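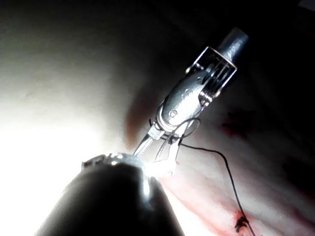 *Page last changed: March 5, 2022*

The knot-tying notes on this page replace the version issued in August. Readers who have printed the earlier version are asked to discard it, as the section on thread length has been rewritten and the section on lighting is new.

## Wrapping the thread

The instrument tie begins with loops laid around the jaw and ends with a knot lying flat on the tissue or the practice pad. Most of the difficulty is in the first part. Loops placed close to the serrated jaw will slide off it when the tail is drawn through. Loops that have climbed on to the wrist have further to travel and are more likely to catch, and when several of them overlap it becomes hard to say which will move first.

Trainees under my supervision are asked to observe the following:

- Bring the two tips close together before wrapping. A long reach across the field pulls the thread out of its curve.
- Keep the jaw closed while the loops are being laid.
- Move the instrument inside the loop as much as the loop around the instrument.
- Look for the tail before opening the jaw to take it.
- If the loops have ridden up past the jaw, unwind them completely and begin again.

The last point is the one most often disregarded. Dr Gyula Csizmadia, with whom I shared the teaching of two intakes, permitted trainees to tease the loops down with the second tip, and some of them became very good at it. I remain of the opinion that it frays the thread and teaches patience with a fault that should be corrected. We have agreed to differ, and both methods are now accepted at assessment.

## Length of thread

The former guidance recommended a generous length for beginners. This has been withdrawn. Spare thread gathers in arcs around the working end, and the trainee then spends the session managing the slack. The present recommendation is 167 mm for a single interrupted stitch with a full knot. Running stitches require more and are dealt with on a separate page, which is not yet complete.

Thread kept wound on its card holds the shape of the card. It should be drawn gently between gloved fingers before use, once, without jerking. Adhiambo Urio has pointed out to me that a little of this curl can be of assistance, as a thread that wishes to form a loop need only be turned the right way. I have tried this with the Norkik practice thread and found her to be correct. With the softer Atanasov thread there was no benefit that I could notice.

## Lighting

Fine thread is difficult to see against polished metal. It may look pale where it crosses a bright reflection and dark a short distance further on, so that one loop is easily taken for two separate strands. The eye follows the glare and loses the thread.

The lamp should be lowered until the reflection at the tips no longer spreads. Trainees tend to ask for more light when they cannot find the tail — in most cases they need less of it, or the same amount from a different side. Coloured thread is permitted in the first two sessions. After that, the ordinary kind is to be used.

## Jaws and joints

Short pieces of thread collect in the ridges of the jaw and beside the small pin at the joint. They are to be removed with a soft brush after each session, brushing along the ridges and not across them. Nothing sharp should be put into the slots. Drita Kelmendi keeps the brushes in the second drawer at Clellport and should be told when one is worn out.

## Practice record

I am sometimes asked how many knots are sufficient. I do not hold a firm view. My own notebook from the first year records 139 knots in the month before I was assessed, of which I marked 39 as unsatisfactory, chiefly for air knots and for loops pulled down in the wrong order. Eirini Michailidis tied far fewer and passed on the same morning.

What I do require is that each trainee writes down the fault as well as the number. "Loose" is not an adequate entry. "Second throw laid in the same direction as the first" is.

Corrections to this page may be sent to me in the usual way. The remarks on left-handed wrapping will be added once I have practised it enough to write about it.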